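3.2 Small storage by the front door

The households in the June round kept their keys, purses and other pocket-sized things in one of three ways: loose on a surface, together in a bowl or drawer, or on a stand with hooks or pegs. This section deals with the third group. Stands were less common than bowls but were described in more detail in the diaries, and the entries show more clearly how a place for each item comes to be agreed on, or fails to be.

Most of the stands had two parts, a rail for hanging and a tray below it. Three models came up often enough to be discussed by name. The Bindis is a wall rail with a shelf and has to be screwed in place. The Galero is a standing tree with arms at different heights, sold mainly for necklaces. The Vanags is a low table stand. Households that rented their homes chose standing models more often than those that owned them, and several gave the screws as the reason. A stand of the low kind, with a bar and pegs over an oval tray, is shown in Figure 4.
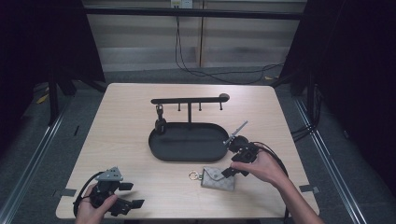

Figure 4. Black stand with hanging pegs and an oval tray, on a wooden table, with a small patterned pouch and a gold-coloured key ring.

Why do people put keys in the tray when there are pegs to hang them on? Dropping a key ring into a tray takes one hand and no aim, while hanging it means finding the ring, turning it the right way and guiding it over the end of a peg, often with a bag in the other hand.

The diaries bear this out. Of the 3,950 entries that mention putting something down or away on coming in, 469 concern a household with a stand. In 257 of these the item was left in the tray, and in the rest it was either hung up or put somewhere else altogether. Keys on a long strap or cord were hung more readily than keys on a plain split ring. Pouches and coin purses were hardly ever hung, even when they had a loop, and tended to end up beside the stand – in front of it if the table was deep enough, and to one side if it was not.

The tray therefore does more of the work than its makers seem to expect. Its rim matters here. A low rim lets a flat item be slid in and picked out with the fingertips, but a full bunch of keys will ride up over it and may be knocked off by the next thing put down. Two households had lined the tray with felt to stop the noise. One had given up on the tray for keys and used it for coins only.

Pegs close to the table bring a difficulty of their own. A long item hung from a low bar reaches the tray and rests in it, so that it takes up both places at once. Diarists did not always see this as a fault. One of them, called Ana in what follows, wrote that she liked her strap to "sit down at the bottom" as it stopped it swinging when the door was opened.

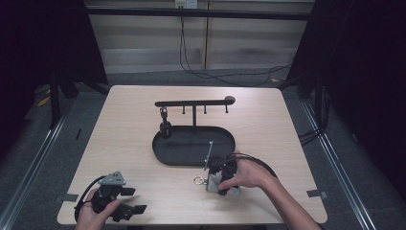

Ana's household is also the clearest case of pegs being shared out by person. She had the peg nearest the door, her mother the next, and visitors were told to use whichever was free. The arrangement held for most of the diary period but broke down when a second set of keys was cut and had no peg of its own. Both sets then moved to the tray, and stayed there until the last entry.

A similar pattern was found in 20 of the households with stands. Siiri Sproģis, who coded the entries, marked these as "drift to tray" – a move away from an agreed peg that was not talked over and was not reversed. Drift was more common where the stand also held jewellery. Rings and earrings were kept apart from keys at first, usually at one end, and the boundary was lost within a few weeks. Where a separate dish was bought for the jewellery, the keys generally went back to the pegs. The role of such second containers is taken up in Section 3.3.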